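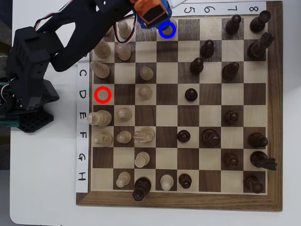
Bristport library to keep chess evenings through the winter

The weekly chess evenings at Bristport library will carry on until the end of March, after the town council agreed to pay for heating and staff outside normal opening hours.

The sessions began in September as a six-week trial in the ground floor reading room. They were due to stop in December, when the library goes over to its shorter winter timetable. A petition to keep them going was signed by almost 800 people, many of them from Farnum and the villages along the valley, where there is no club.

Attendance has grown since the autumn. The library recorded 129 different players over the trial, about half of them under 16. Beginners meet at 5.30pm and longer games start at 7pm. Entry is free, and under-11s must come with an adult.

The council will put in £300 a month. Likwood, the furniture maker on the Farnum road, has offered 50 folding chairs, which will be stored behind the local history shelves and may be used by other groups.

Players who have their own sets are asked to bring them, as the library's are often all in use by 6pm. Clocks can be borrowed from the front desk in return for a library card.

A one-day tournament for the Valdebenito Cup is planned for February, with separate sections for juniors and adults. Entry forms will be available at the desk from the first week of January. The car park behind the library will stay open until 10pm on chess evenings, but the side gate on to the High Street will be locked at eight as usual.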